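Why I Finally Bought a Real Step Stool (and a Drill to Go With It)

Monday, May 9, 2022

So April was the month I decided to hang things. Shelves, hooks, a curtain rod in the bedroom, the big mirror that had been leaning against the hall wall for way too long. I've rented most of my life and never owned a proper drill, so I borrowed one, ruined an anchor hole on the very first try, and went straight out to get my own!

I ended up with the Atora, the small one with two batteries. I looked at the Kavanagh too and it's a lovely tool, but it's heavy, and holding it over my head in the store for a minute told me all I needed to know. The Atora has a little light by the chuck that comes on before the bit spins. I love that light. Closets are dark.

The other thing I bought was a stud finder, and wow, what a difference. I used to knock on the wall and guess (badly). Now I run it across twice, once each direction, put a strip of painter's tape up and mark both edges of the stud in pencil. The tape peels right off when you're done.

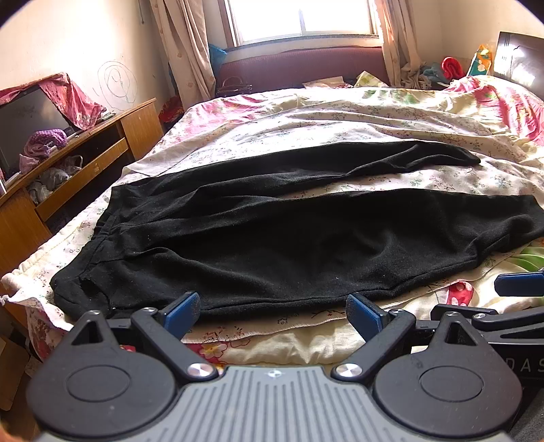

The curtain rod was the hardest job. My bedroom walls are old plaster, and plaster crumbles if you go at it fast. I started with a tiny bit, slow speed, no hammer setting, then moved up one size at a time until the anchor fit snug. It took me most of an evening and I was grinning the whole time. The rod is 54 inches wide, so I put a third bracket in the middle, and it doesn't sag even with the heavy curtains on it.

For the mirror I went with a French cleat from Kakar. You screw one half to the wall, one half to the frame, and they hook together. Get the wall half level and you're golden! Mine is screwed into two studs and I've stopped worrying about it.

Next up is the pantry. I want a pegboard on the inside of the door, but it's a hollow door, so I'm still reading up on what kind of fasteners will hold. If you've done one, leave me a comment and tell me what you used.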